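Orken wrist camera kit, reviewed on a home-built arm

Bought by me, full price. Posted June 21, 2022.

I have been building a small arm in the spare room, mostly for handling plant cuttings. The gripper is my own design, printed at the Vovbridge workshop. The Orken kit is a camera, a bracket, a length of flat cable and a bag of screws, and it cost me 298 with postage.

Fitting took two evenings. The bracket holes did not line up with my wrist plate, so I drilled new ones. Genalyn Gatchalian, who has the same kit on an Akeron arm, had no trouble there. The cable is stiff and wants more slack than the leaflet says — leave a loop before you clip it down.

Close up, the picture is good. I work over a crimson surface so the green stands out, and I can make out the side veins and the toothed edge on a broad leaf. Anything very near the lens goes soft, including the gripper itself.

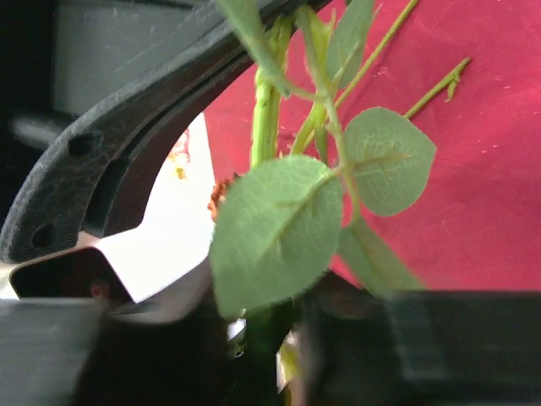 Wrist view of a leafy sprig, with the dark gripper parts along the bottom.

The soft foreground matters if you want to judge the grip by eye. I have ended up lining up on the stem and closing slowly. A lens with an adjustable ring would help, and Dindo Belmonte tells me the Dumlao one has it, though it is heavier.

Software was plain enough. It dropped the connection twice in the first week and has been fine after I changed the USB lead. The supplied screws are poor and I rounded two of them.

Good: sharp at working distance, light, simple to set up.
Bad: screws, stiff cable, fixed focus.

Seven out of ten. I would buy it again for this arm.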